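Foro Letra Menuda > Publicar y vender > Autoedición
Tema: ¿Vale la pena sacar la edición en papel de una saga romántica paranormal?

Clenon
Buenas a todos. Tengo los cuatro libros de la saga en digital y me planteo sacarlos en papel. El primero ya está maquetado, con prueba pedida y todo. Mi duda es si saco los cuatro de golpe o uno a uno, dejando pasar un tiempo entre ellos.
También estoy montando un grupo de lectoras para que me ayuden a correr la voz y no sé qué se les suele dar a cambio. ¿Ejemplares? ¿Marcapáginas? ¿Adelantos? Es mi primera vez con esto.

marea_baja
Los cuatro de golpe. Quien compra en papel quiere ver la saga completa en la estantería. Yo dejé de comprar una serie en físico porque el tercero no llegaba nunca, y cuando llegó habían cambiado el diseño de los lomos.

Kwok
No estoy de acuerdo. Si salen los cuatro el mismo día tienes un solo anuncio. Si los separas tienes cuatro, y cada uno te da una excusa para volver a hablar del primero. Yo saqué los míos con un mes de diferencia y el segundo lanzamiento me vendió más ejemplares del primero que el propio lanzamiento del primero.

marea_baja
Eso funciona si ya tienes lectoras esperando. Clenon no ha dicho cuántas tiene.

Clenon
En la lista de correo hay 3000 personas, pero los abre mucha menos gente. Los que contestan son casi siempre los mismos.

Kwok
Con esa lista yo separaría los lanzamientos sin dudarlo.

tinta_y_sal
Antes de nada, revisa el margen interior. En una novela gorda el texto se mete en el lomo y hay que abrir el libro a la fuerza. En la prueba digital no se nota. Pide la prueba física de cada tomo, no solo del primero, porque si cambia el número de páginas cambia el lomo y hay que rehacer la cubierta.

Clenon
El cuarto es el más largo con diferencia. Tomo nota, gracias.

dlubis
Hola, soy Dewanti Lubis, llevo el grupo de lectoras de otra autora del género. Sobre lo que preguntas: nosotras empezamos con 100 personas y fue un error. Se apuntaron muchas por el ejemplar gratis y no volvieron a aparecer. Ahora somos bastantes menos y se nota la diferencia.
Lo que damos: el libro en digital antes de que salga, un capítulo extra que no se publica en ningún otro sitio y un sorteo de un ejemplar firmado por lanzamiento. Lo que pedimos: que compartan la cubierta el día que toca y que avisen si ven erratas. Las reseñas no se piden a cambio de nada. Quien quiera escribirla que la escriba, y que ponga lo que piense.

marea_baja
Lo de las reseñas es importante. En la mayoría de tiendas te pueden retirar las que huelan a intercambio.

Darkik
A mí los grupos de lectoras me cansan, lo digo como lector. Entro en la ficha de un libro y hay un montón de opiniones del mismo día diciendo todas que la protagonista es fuerte y que se lo leyeron en una noche. Me fío más de una reseña de tres estrellas con un defecto concreto.

dlubis
Entiendo lo que dices, aunque un grupo bien llevado no hace eso. En el nuestro hubo una lectora que le puso dos estrellas al segundo libro y sigue dentro. Es la que más erratas encuentra.

Darkik
Pues ese grupo será la excepción. Me parece bien, pero la mayoría no funciona así.

Kekix
Aprovecho que estáis hablando del papel para preguntar por el precio. El mío sale a un coste de impresión bastante alto y si quiero ganar algo me quedo por encima de lo que cobra una editorial. ¿Lo bajáis y vais a pérdidas o lo dejáis caro?

tinta_y_sal
A pérdidas nunca. Mira si puedes ahorrar páginas: un punto menos de interlineado y quitar las páginas en blanco entre capítulos. A mí un tomo se me quedó en 90 páginas menos solo cambiando el formato de bolsillo por uno un poco más ancho, y la letra seguía siendo cómoda.

Kwok
Yo lo dejo caro. El papel lo compra quien ya ha leído el digital y lo quiere tener.

Syafiqah_P
Llego desde el hilo de presentaciones. Syafiqah Pillai, escribo romántica con un punto de ciencia ficción, todavía sin publicar. Me interesa lo de los extras para el grupo de lectoras. Mi protagonista trabaja en un laboratorio y había pensado mandar algún extra con cada capítulo adelantado, a ver qué os parece.
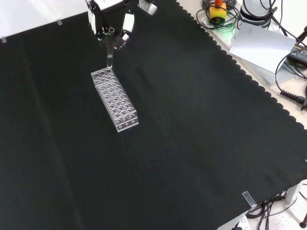
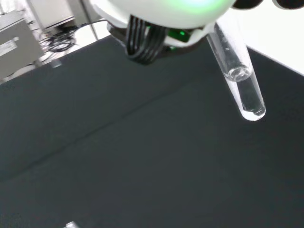 El tubo de ensayo y la gradilla en la primera, la carcasa blanca con la luz verde en la segunda.

marea_baja
Un extra dentro del correo, bien. Y la cubierta cuídala, que en romántica la gente busca pareja o título grande.

Syafiqah_P
Sí, sí, para la cubierta tengo encargada una ilustración.

dlubis
Como extra me gusta, pero te aviso de que lo que más abren en nuestro grupo son las escenas desde el punto de vista de él. Las imágenes las miran y ya está. Una escena cortada de 2 páginas tiene más respuesta que cualquier cosa que hayamos mandado.

Syafiqah_P
Tengo varias escenas suyas que quité en la segunda revisión. Las recuperaré.

Kekix
¿Y lo mandáis por correo o por grupo privado en una red social? Yo tengo a la gente repartida y la mitad no se entera.

dlubis
Correo para los archivos y grupo privado para charlar. Si lo mandas todo por el grupo, al mes no lo encuentra nadie.

Kwok
Correo solo. Los grupos te los pueden cerrar y pierdes a todo el mundo.

Clenon
Vuelvo para contar cómo lo voy a hacer. Sale ya el primero en papel y los otros tres en agosto, juntos. Ya sé que es un término medio y que no va a convencer a ninguno de los dos bandos.

Kwok
Es lo peor de las dos opciones, pero suerte.

marea_baja
A mí me parece razonable. Lo único: anuncia ya que los otros tres salen en agosto, para que quien compre el primero sepa que la serie va a estar completa.

Clenon
Sí, lo pongo en la última página del primero y en la ficha. En cuanto al grupo, empiezo con las que siempre contestan a los correos y luego ya veré.

tinta_y_sal
Si lo pones en la última página acuérdate de quitarlo después de agosto. Yo tengo un libro que todavía anuncia como «próximamente» uno que ya lleva tiempo a la venta – me escriben de vez en cuando para decírmelo.

Darkik
¿El primero cómo se consigue firmado? He criticado los grupos, pero la saga la he leído entera en digital y el primero sí lo quiero en papel.

Clenon
¡Gracias! De momento, pidiéndomelo a mí por privado. Los firmados los envío yo desde casa cuando me llegue la primera caja. Te escribo.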